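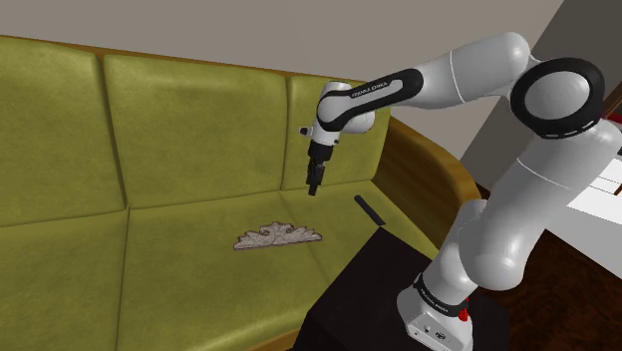
The robot arm over the sofa in Dradcombe's simulated living room, with the carved ornament on the middle seat cushion.

Dradcombe asks Panex customers to turn off automatic resume while a height fault is fixed

TRULTBY - Dradcombe, the maker of the Panex control software for household robot arms, is today asking everyone who uses Panex 3 to switch off the automatic resume setting until an update is ready in March. The company has found a fault that can make an arm reach lower than it should after a pause, and it would like customers to hear about it plainly and early, along with what to do in the meantime.

No injuries have been reported to us. We have had reports of two marked seat cushions and one cracked picture frame, all from customers who were kind enough to write in and patient enough to answer a great many follow-up questions. We are grateful to them, and we have offered to pay for the damage.

The fault appears when three things come together: the arm is working over a soft surface such as a sofa or a bed, it is paused partway through a reach, and it is then allowed to start again by itself. Panex should take a fresh height reading before the gripper moves down. In the affected version it can keep the reading it took before the pause. If somebody has sat down, stood up or moved a pillow while the arm was waiting, that old reading may be wrong, and the gripper may press into the cushion or onto whatever is lying there.

Pressing the stop button still stops the arm, and the stop circuit does not depend on Panex at all. We checked this first, before we looked at anything else, and we checked it again once we understood the cause. The force limit also works as it was designed to, though we now think it is set too high for small, breakable things resting on upholstery, and the update will lower it.
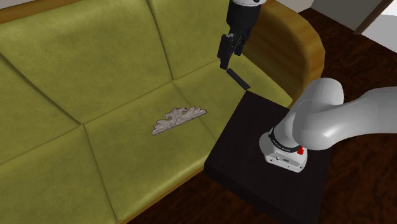
3 min read

Our testing team reproduced the fault in simulation, using a living room with an olive-green sofa, a dark side table holding the base of the arm, and a carved ornament with scrolling leaves lying flat on the cushions. It is a homely sort of setup, and one we have come to know very well over the past few weeks. Across 3871 simulated reaches, each with a pause added at a different point, the team was able to bring the old reading back often enough to trace it to a single step in the resume routine.

That step came in with Panex 3, when we shortened the wait after a pause. Customers had told us the wait felt long, and we agreed with them. In making it shorter we let the arm begin its downward move before the new height reading had always arrived. Our release tests did include pauses, but they were run over tables and kitchen counters, where the height of the surface hardly ever changes. We should have run them over furniture people sit on - that was our mistake, and the release tests have been changed so that they now include it.

Nearly 700 households are using the affected version. Each of them will receive a letter and an on-screen notice with the same instructions given here.

What customers should do now

Open the Panex settings, choose Motion, and turn off Automatic Resume. The arm will then wait for you to press Start after every pause.

Before you press Start, look at the spot the arm was reaching for. If anything there has been moved, choose Return Home and let the arm begin the task again.

Please don't use the arm on a sofa, bed or padded chair while a person or a pet is on it. This has always been in the Panex handbook, and we would be glad if you could remind the rest of the household.

Customers who are still on Panex 2 are not affected and don't need to change anything. We suggest they skip Panex 3 and wait for the new update.

The update has been written and is being tested now. It makes the arm hold still after a pause until a new height reading has come in, however long that takes, which means the wait will be a little longer again. Chin, the independent test laboratory that reviews our motion software, will go through the change before it is sent out, and we will publish its report in full on the Dradcombe support pages.

Anyone whose arm has come down harder than expected, even if nothing was damaged, is warmly invited to tell us about it through the Report a Problem page in Panex. Short notes are fine, and so are long ones.

About Dradcombe

Dradcombe writes control software for robot arms used in the home. The company is based in Trultby, where the Panex software is developed and supported.

Press inquiries: Dradcombe Press Office, Trultby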